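Eltelstead Lettings > Property standards > Inspection sheets > Kitchen, shared use

Overview Bedrooms Kitchen Bathroom Exterior Forms

Kitchen inspection sheet, shared houses
Property: Parumitz House, ground floor
Inspector: Grażyna Mazurek
Accompanied by: Bello Adebisi
Period: August

Mark each item S (satisfactory), A (action needed) or N (not applicable). Comments are required for every A. Items marked A are carried forward to the next visit until signed off.

1. Worktops

1.1 Surface free of cracks and open joints. S
1.2 Sealant to wall intact. A
Comment: sealant has shrunk behind the sink over a length of 400 mm. Rake out and renew. Do not apply new sealant over old.
1.3 Clear working space next to the hob. S
Comment: tenants reminded that paper goods and cloths are to be kept away from the hob.

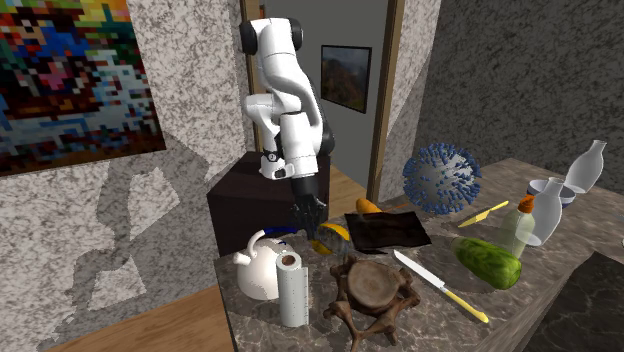
1.4 Worktop fixings tight when checked from inside the base units. S
1.5 Cut edges around the sink sealed against water. A
Comment: bare edge at the front of the cut-out. Treat when the sealant is renewed under 1.2.

2. Electrical

2.1 Sockets secure, no scorching. S
2.2 Socket positions clear of sink and hob. S
2.3 RCD test button operates. S
2.4 Fridge and kettle leads undamaged. A
Comment: outer sheath of kettle lead nicked near the plug. Kettle withdrawn from use. Marilou Yap to replace.
2.5 Extension leads not used for heating appliances. S

3. Gas and ventilation

3.1 Current gas safety record on display. A
Comment: last year's record still on the wall. The new one is held at the office and is to be sent to the house.
3.2 Isolation valve accessible and labelled. S
3.3 Extractor running, filter clean. A
Comment: Brilitz unit runs on both speeds. Filter greasy, to be washed by tenants before the next visit.
3.4 Window opens fully and latches. S

4. Sharp and loose items

4.1 Knives stored in a block or a closed drawer. S
4.2 No sharp or pointed articles left out on work surfaces. A
Comment: applies to ornaments and collected pieces as well as cutlery. Chipped stone edges can cut. Store in a lidded box, point down. 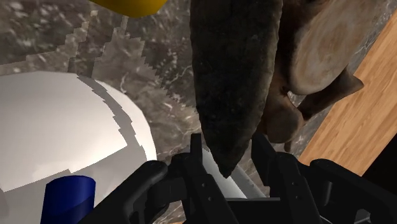
Dark stone piece with pointed tip and chipped edge, on worktop.

4.3 Glassware and crockery free of chips. S
4.4 High shelves not overloaded. S

5. Fire

5.1 Fire blanket mounted, reachable without crossing the hob. S
5.2 Heat alarm tested. S
5.3 Door closer shuts the door fully from any angle. A
Comment: Nowicki closer stalls just short of the latch. Adjust closing speed. If it still fails, replace the closer; do not plane the door.

Actions raised under job number 379. Contractor work to be booked by Zuzanna Cieślak. Items 2.4 and 5.3 take priority.

Checked at office: Elvira Apaza

Eltelstead Lettings | Contact the standards desk | Back to top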